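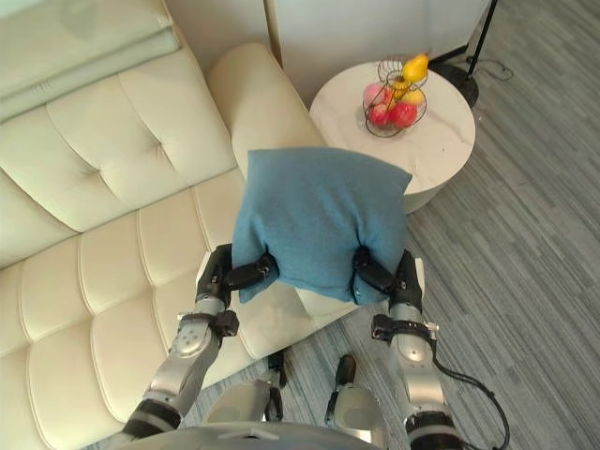 Why do people bother to straighten sofa cushions when nobody is coming round? Mostly for their own comfort, according to the households in our study, who told us that a sofa put back in order helps them feel the evening has properly begun.

3.2 Cushions and the keeping of the sofa

We had expected, when we planned the home diaries, that the kitchen would take up most of our participants' attention, and in sheer minutes it did. What we had not foreseen was how much they would want to write about the sofa. Of the 974 diary entries collected in Flerville over the November round, 521 mentioned the living room, and of those, 487 mentioned a cushion at least once, often with a good deal of feeling. One participant gave a page and a half to the matter of a cushion that had gone flat, and we are grateful to her for it.

Figure 4. A square blue cushion held above a cream tufted leather sofa, with a round white marble side table and a wire fruit basket next to it.

Leather sofas came up again and again in these entries. Their owners liked them for being easy to wipe down, but many found them chilly to sit against, and a fabric cushion was the usual remedy. A woven cover has a little grip to it and feels kinder on the back of the neck. It also brings in some colour, and people with pale sofas spoke very fondly of the one blue or mustard cushion that, as they saw it, kept the room from looking like a waiting area. Tufted backs drew their own remarks – crumbs settle in the dimples, and several diarists lifted every cushion off once a week to get at them with a soft brush.

The way a cushion is picked up seems to be learned early and seldom thought about afterwards. Most of our participants described taking it by its two sides, giving it a squeeze or a shake to move the filling about, and setting it down again on its lower edge. A smaller group went in for what the Dursun household called "the chop", a blow to the top edge that leaves a dent between two raised corners. Feelings ran surprisingly high on this point, and in two homes the chop was made by one partner and quietly smoothed out by the other, evening after evening, without a word being said.

Side tables belong in this account too, as they are so often tidied in the same sweep of the room. A small round table by the arm of the sofa gathers cups, glasses and post through the day, and when it is cleared one thing tends to be allowed to stay. Fruit was a favourite choice. Participants in the Drakano flats, where the kitchens are narrow, kept theirs in the living room as a matter of course, and said that more of it got eaten that way.

We coded the cushion entries using the Emero activity list, with one addition of our own. The original list has a single heading for "arranging soft furnishings", and we found it helpful to divide this into plumping, moving and putting back – the last of these being by far the most common in homes with children, and the one most likely to be described with a sigh.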